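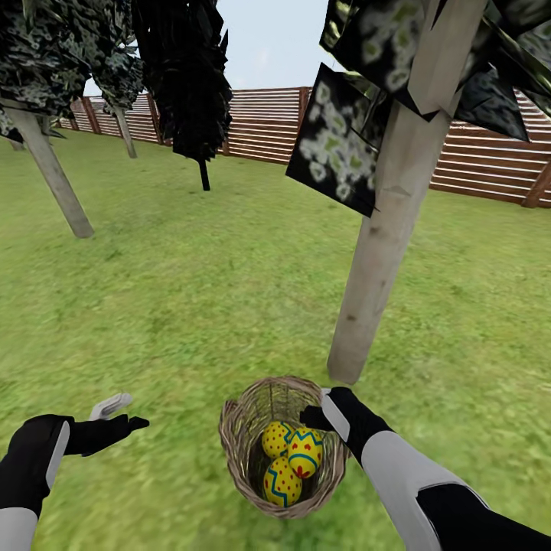
2 min read

Simulated Two-Hand Basket Tasks in Varied Outdoor Scenes
Student project report, Sisia simulation group

1. Purpose
We tested whether a grasp policy trained only in plain indoor scenes keeps its success rate when the background becomes cluttered. The garden scene has grass, trees and a board fence behind the basket, and the eggs carry dots and zigzag bands. The policy had seen only single-color objects before.

2. Setup
All episodes were rendered in Turnarus. The task is to hold the wicker basket with one hand and take out one egg with the other. The policy receives the head view and the joint angles of both arms. No depth channel was used. Training data came from the Presine set, 2709 episodes in total, recorded by teleoperation in simulation.

Each test ran for 500 steps or until the egg left the basket. An episode counted as failed if the basket tipped over, even when the egg was lifted first.

3. Results
We ran 3340 test episodes in the garden scene, and 2186 of them succeeded. That is a rate of 65 percent. Most failures came before first contact: the hand closed too early, above the rim. Patterned eggs that overlapped in view were the second cause – the policy often aimed at the line between two eggs.

Swapping the tree foliage for a flat texture made little difference. Replacing the egg patterns with plain yellow helped more, but we tested this on one basket model only.

4. Limits
The weave is a surface mesh with fixed friction, so fingers never catch in it. Grass contact is a flat plane. Lighting was not varied.

5. Next steps
The Benedetti hand model has softer fingertips and will replace the current one in March. We will also add a depth channel and rerun the same seeds.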